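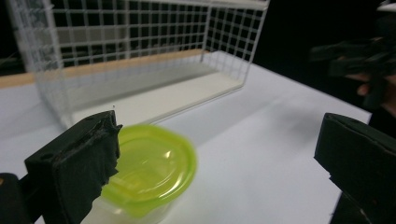

Strand Pull-Out Pantry Insert
Made by Drulo. Fits face-frame and frameless base cabinets.

In stock, ships from Basell in 4 working days

Every kitchen has a cabinet where things go to be forgotten. It is usually the deep one next to the stove, and somewhere at the back of it there is a can of water chestnuts that has moved house with you twice. The Strand is a shelf on runners that goes into that cabinet and comes out again when you pull it. We have sold a lot of products with longer explanations.

What it is

A steel tray on two side-mounted runners, with a low rail around three sides and an open front. The tray slides out to its full depth, so the back row comes all the way into daylight. You get one tray per box. Most base cabinets have room for two if you take out the fixed shelf, and tall pantry cabinets will take as many as your budget allows.

The runners are the part you are paying for. Cheap ones feel fine in the store and then, some time around November, when the baking supplies go in, they start to sound like a shopping cart. These are rated for far more flour than is sensible and they close softly even if you shove them with a hip, as everyone does.

Sizes

Strand 300: tray width 300 mm, for narrow cabinets. Oils, vinegars, the hot sauce collection.
Strand 369: tray width 369 mm, our usual seller. Takes a stand mixer bowl, if not the mixer.

Tray depth on both is 336 mm. Check this one before you order. Measure the inside of the cabinet from the back wall to the back of the door frame, and do it with a tape measure. We have had returns based on "one forearm."

If your cabinet has a face frame (a lip of wood around the opening), measure the opening as well as the inside. The opening is the number that matters for width. Hinges stick out too, and a door that only opens to a right angle will steal a little more space than you think.

In the box

One tray
One pair of runners, left and right, marked
Screws, plus two extra because one will roll under the fridge
Spacer blocks for face-frame cabinets
Paper drilling template
Instructions, mostly drawings

You will need a drill, a pencil, a level and a second person for the ten minutes when the tray has to be held up and you have run out of arms.

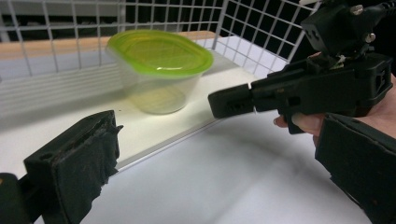

Fitting it

Empty the cabinet first. This takes longer than the rest of the job, as you will stop to read expiration dates. Tape the template to the side wall with its lower edge flat on the cabinet floor, mark the holes, drill, and repeat on the other side with the template flipped. Screw in the runners finger-tight, hang the tray, slide it in and out a few times, and only then tighten everything.

If the tray drifts open on its own, the cabinet is leaning forward. Older houses do this. Loosen the rear screws, nudge the runners down a hair at the back, tighten again. If it still drifts, put the heavy stuff at the rear and call it a feature.

Allow about an hour for the first tray. The second one goes much faster, and by then you will have opinions on other people's cabinets.

Finish and care

Powder-coated steel in chalk or graphite. Wipe with a damp cloth and ordinary dish soap. Scouring pads will scratch it. Maple syrup will find the runners no matter what you do; pull the tray off (there is a lever under each side), wipe the tracks, and put it back. Don't oil them. They come greased, and cooking oil turns to glue.

Goes with

Ukon tray liner. A ribbed mat cut to fit both Strand widths. Stops bottles from walking around when the tray closes. Sold separately, which we know is annoying, but half of our customers don't want one.

Ukon divider pair. Two upright fins that clip to the side rail. Good for baking sheets and cutting boards stood on edge.

What customers ask

Will it fit under a sink?
Sometimes. The pipes decide. Measure the clear space beside the trap and compare it with the narrower tray.

Can I mount it in a rental?
There are screw holes on each side wall. Whether your landlord ever looks inside the cabinets is between the two of you.

Can I stand on it?
No.

Can a child stand on it?
Also no, and please push it closed when you walk away.

Do you sell the runners alone?
Yes, as a spare pair. Tell us which width you have and whether you are missing the left, the right or both.

From a customer

"I bought one to see if it was any good and then ordered three more the same night. We own nine jars of cumin. I had been buying cumin for years on the theory that we were out of it." Genalyn Calimlim

Returns

Send it back unfitted, in its box, and we refund the price. Once it has been screwed to a cabinet it's yours, unless something is wrong with it, in which case write to us with your order number and tell us what it's doing. "Squeaks" is useful. "Squeaks on the left when nearly closed" gets you the right part on the first try.

Runners are guaranteed for ten years. Trays are guaranteed for the same, apart from scratches.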